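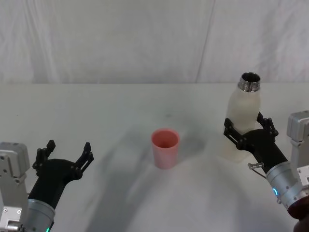 A plastic cup and an open bottle at a white table.

June — by Merike Paju

Harngate

Harngate is a Canadian hip hop group from Hamilton, Ontario. Its members are the rapper Gavin Forsyth, the singer and producer Wilma Gunn, and the rapper Leobardo Barajas, who also directs the group's videos. The group records in English and, on a small number of tracks, Spanish.

History

Forsyth and Gunn met while working at a community radio station, where Gunn produced a late-night program of local demos. Barajas joined after editing the video for their first single, "Curavon", and appears on every later release. The first mixtape was recorded in Gunn's basement and sold at shows on cassette in a run of 300 copies. Several of its 8 tracks were later remixed for streaming services.

The group's debut album, Drinunis, followed a year and a half later. It was mixed by Ewan Drummond, who encouraged the members to replace most of the sampled drums with live playing. One song, "Mayrhofer", was withdrawn before release over an uncleared piano sample and restored in a re-recorded version.

Style

Harngate's music is slow in tempo and draws on soul and dub. Forsyth writes in long, unrhymed passages that are broken up by Gunn's sung choruses. Barajas favours shorter verses and a clipped delivery — a contrast noted in most reviews of the album.

Live performance

The group tours with a bass player and a drummer. Its largest headline concert, at a hockey arena, drew an audience of 2,021. A live recording of six songs from that evening was issued as a free download.

Last updated: June

Comments

dubplate_k: The cassette version of "Curavon" has a different second verse. Worth adding under History.

Marnie: Was the bass player on the album as well, or only on tour?

northend: Only on tour. Wilma plays all the bass on Drinunis, it's in the liner notes.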